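开放日回来了,随便写写,附图

楼主:bustotia
来自:闲聊 > 机器人与自动化

上周五下午请了半天假,去 Kallcombe 看他们的开放日,回来一直想写点什么,拖到今天。先说一下我不是做这行的,我做物业采购,手底下有五栋楼的保洁合同要管,所以看东西的角度可能和各位不太一样,哪里说错了请多包涵,也欢迎指正。

场地在二楼,比我想的小得多,就是一间普通的休息区,铺灰色条纹地毯,有扶手椅,有垃圾桶,跟我们楼里的会客角差不多。我原来以为会是那种围着护栏、打着灯的展台,结果大家就站在地毯边上看,站久了腿酸,后面的人还得踮脚。接待我们这一组的是 Quyên Mạc,中文说得特别好,一进门先讲了安全线在哪里,又讲今天演示的内容叫“日常整理”,就是收拾散在屋里的东西。

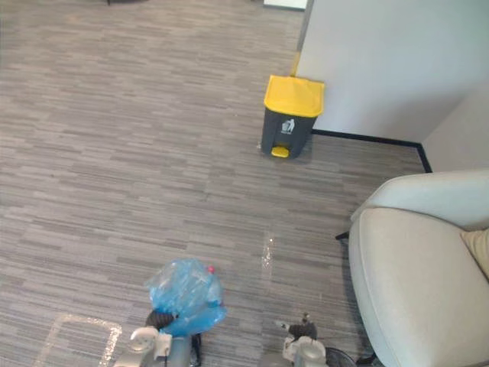
我旁边一位老太太(后来聊起来才知道她叫 Waltraud Kofler,退休前管过一家旅馆的客房部)看得比我还认真,一直在小声嘀咕,说收房间最难的从来都是软的东西,毛巾、袋子、床单,一抓就变样。我觉得她说到点子上了。硬邦邦的盒子怎么拿都行,塑料袋这种东西,你捏着这个角,那个角就跑了。我自己在家换垃圾袋都要搓半天才搓得开,所以看机器拿着袋子,心里还挺有同感的,哈哈。

问了一下价格,对方很客气地没有回答。问一天能干几个小时,也说“看场景”。这两条我先记下来,等会儿有懂的朋友帮我判断一下正不正常。

先写到这,去接孩子,晚上继续。

――――――

2楼 sistar_59
沙发!楼主写得好细,我也报了名的,结果那天加班没去成,可惜。价格不说很正常,这类开放日基本都不说,你填了表回头会有销售联系你。多问一句,现场是自己跑的还是有人在后面遥控?这个差别很大。

――――――

3楼 楼主
回2楼:我当时没想到要问,是后面一位先生问的,Quyên 说当天两种都有,哪一段是哪一种她会提前讲,可惜我站得靠后,有几段没听清。所以我不敢乱说哪段是自己跑的。

接着写。演示分了几轮,每轮之间休息一会儿,大家可以喝咖啡。第二轮我挤到前面去了,这次看的是瓶子。介绍的人叫 Silvan Frei,年轻,语速很快,讲到夹爪的时候明显兴奋起来,说他们在夹爪这一块改了很多版,单是指垫的材料就试了好久。旁边放着一块屏幕,能看到手腕上那个小相机的视角,离得非常近,瓶身上的字都看得见,红标签,农夫山泉。我后来问他们要了几张截图,他们很爽快就发给我了。
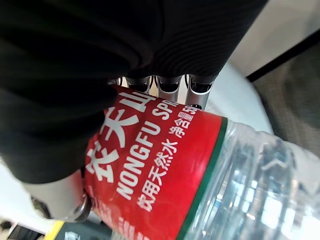 图片来源:Kallcombe 开放日资料,手腕相机视角,Silvan Frei 提供

我采购水也买这个牌子,所以看着特别亲切。说正经的,这个视角对我触动挺大。我们站在两米外看,觉得就是“拿个瓶子嘛”,可是从手腕那里看过去,夹爪挡住一大块,瓶子只露出半截,标签又是斜着的,换我我也得愣一下才知道该往哪边使劲。Silvan 说人拿瓶子靠的是手感,眼睛其实没怎么用,这个说法我回来在厨房闭着眼试了试,是真的,你们也可以试试(别拿玻璃的)。

――――――

4楼 pastor_老周
我泼点冷水,楼主别介意。我在工厂里干自动化干了很多年,这种演示看得太多了。摆一间屋子,放几样东西,灯光调好,演示的人心里有数,当然好看。真要放到你那五栋楼里,地上有水、有头发、有小孩扔的饼干,还有人来人往,你看它行不行。而且你算过没有,一个保洁阿姨一小时收多少间?

――――――

5楼 Theresia Leitner
我不太同意楼上。工厂里的标准是节拍,家里和办公楼的标准不一样,晚上没人的时候慢慢收也可以嘛。我父亲腿脚不方便,弯腰捡个瓶子对他来说就是大事,慢一点他完全能接受。拿流水线的尺子去量人家客厅,有点不公平。

――――――

6楼 pastor_老周
回5楼:慢可以,掉东西不可以。一百次里掉一次,在家里可能无所谓,在物业就是一条投诉。我没说没前途,我是劝楼主别看完开放日就去写预算。

――――――

7楼 楼主
两位都别急,我觉得都有道理。预算肯定不写,领导也不会批的,我就是去开眼界。

老周说的“摆好的屋子”,我也有同样的疑问,所以第三轮之前专门去问了现场的 Luzius Stöckli,他负责场地。他倒没有回避,说七月刚开始做的时候确实很规整,后来他们自己也觉得没意思,就有意把屋子弄乱一点,该倒的倒着,该皱的皱着,不然练出来的东西换个房间就不认识了。我听着觉得比较实在,至少没有拍胸脯。

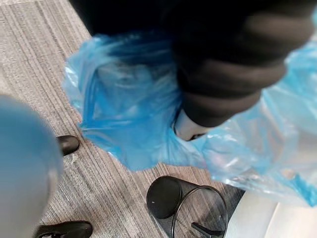

我拿自己楼里的情况跟他对了一下,我们茶水间的纸篓也是那种黑色网的,轻,一碰就倒,保洁阿姨抱怨过好多回。Luzius 听了就笑,说轻的东西反而难伺候,碰重了它跑,碰轻了套不上袋子。他还反过来问了我一堆问题,我们用多大的袋子,什么颜色,几点收,谁来收,收完放哪。我答了差不多一刻钟,感觉像是我在给他们上课,还有点得意。

Waltraud 老太太也过来插了一句,说她们旅馆以前教新人,第一天不许碰床,先套一天垃圾袋。她问 Luzius 能不能也这么教机器,他说差不多就是这么教的,两个人聊得特别投机,后面咖啡都凉了。

――――――

8楼 sistar_59
哈哈这个老太太太有意思了,应该请她去当顾问。楼主,停车方便吗?下一场我一定要去。

――――――

9楼 楼主
停车在楼后面,不收费,但是位子少,早点到。名额每场两百人,分组进,报名页面上写着。建议穿平底鞋,站的时间真的长。

――――――

10楼 pastor_老周
那个 Luzius 反过来问你袋子多大、几点收,这一点我给加分。肯问这种问题的人,多少是打算真干的。下一场我也去看看吧,我就站边上挑毛病。套袋子那段要是有,麻烦提前告诉我是第几轮。

――――――

11楼 Theresia Leitner
那我得跟你分在一组,省得没人跟你吵 :)
楼主,能带老人去吗?有没有电梯?

――――――

12楼 楼主
有电梯,就在大门左手边,我看到有人推轮椅上来的。椅子不多,最好提前跟 Quyên 说一声,她人很热心。轮次我写信去问了,有回音就贴在这里。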